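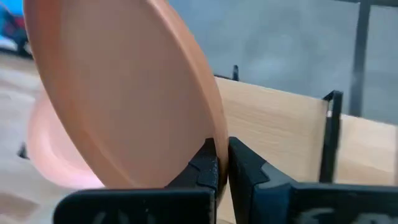 Home Articles Issues About Search this journal Enter keywords Go

3.2 Plates and how they are held

The tableware set used in the sorting study had 281 pieces, of which plates were the largest group. Figueiredo and Carrilho labeled each piece by shape, finish and rim height before any sorting began.

Figure 3. Large plate, peach-orange, matte, no printed pattern. Held by the rim, nearly upright.

Plain plates like the one in Figure 3 were kept apart from patterned ones. On a plain matte plate the rim is the main cue to which way the plate is facing - the flat base turns up into the wall with a soft edge, and the color of the band can look deeper on one side than the other. We therefore coded rim color and base color separately.

Plates held on edge were coded "upright" even when they leaned. Plates lying flat were coded "flat", whether face up or face down. Carrilho coded all 765 placements, and Figueiredo coded 359 of them a second time. Most of the disagreements were over bowls with low walls, which we discuss in Section 4 along with the Rarnley shelf layout.

Share 3 Comments 0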